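Shop robots still can't be trusted with the hat stand

6 July 2019

Retailers hoping to hand the dull end of shop work to a machine will have to wait a while longer, judging by a set of trials wound up at Unthorpe last week.

The project, run by the automation firm Skarkis with the clothing chain Honorato, set out to see whether a pair of mechanical hands could do what a Saturday assistant does without thinking: pick up a scarf, put it back where it belongs, straighten a pile, hang a hat. Skarkis calls the results "very encouraging". The figures it has released are less cheerful than that.

Out of 1,465 attempts at hanging up soft goods, the firm counts 77 per cent as successes. That sounds respectable until you read the notes at the back of the report, where a success is defined as the item being on the stand when the clock stopped. A cap hung inside out counts. So does one left clinging to the wrong arm of the rack, and so does a scarf with most of its length on the table. Honorato's own floor staff, asked to mark the same work by shop standards, passed a good deal less of it, although the report does not say how much less.

Speed is the other sore point. A person can clear a basket of returned hats in the time it takes to drink half a cup of tea. The machine at Unthorpe needed each item placed within reach, facing the right way, under steady light. When the lighting was changed to match the chain's Grovville branch, which has large windows and awkward afternoon sun, the work had to be stopped and the settings done again.

Cloth remains the trouble. Factory robots are good at parts that are the same shape every time, and have been for decades. A cotton cap is a different shape whenever it is put down. It folds under its own weight, catches on whatever is next to it, and gives the gripper very little to tell it whether it has hold of one layer or two. Add a wire rack that shifts when it is nudged and you have a job that most children could do and that well-funded engineers are still working on.

Skarkis argues that all this will improve with practice, by which it means practice by people. Much of its budget goes on having staff do the same small chores over and over with grippers held in their own hands, so that the movements can be recorded and passed on to a machine later. The firm says it has over 2,000 such recordings of hats alone and wants many more.

It is a fair approach, and other firms are trying much the same. But it does mean that, for the present, the hat stand is being tidied by human beings on wages, only more slowly than before and with clumsier fingers. Shoppers who have read that shop work is about to vanish may want to bear this in mind.
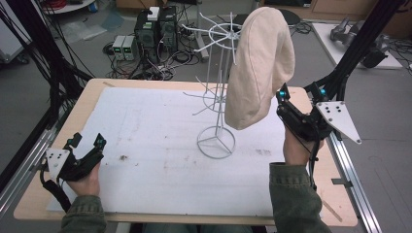
A cap on a white wire rack, with a worker holding a gripper in each hand.

Household chores were meant to be part of the project as well. An early plan promised a machine that would hang up coats in the hall and put shoes away, and a leaflet handed out last year spoke of homes being "helped within months". That section has been dropped from the latest report. Skarkis says it would rather get the shop work right first – a sensible decision, though it leaves the people who put their names down for a home trial with nothing to try.

Nor is there yet a price. Honorato says only that it would not consider buying until a machine could get through 1,000 items in a row without somebody stepping in. The longest run at Unthorpe has not been published. The chain has made no change to its staffing and says it is taking on its usual number of people for the Christmas season.

A second round of trials is due to begin in November, this time with gloves and knitted hats added to the list. Skarkis intends to run part of it at the Grovville branch after closing time, with the blinds down.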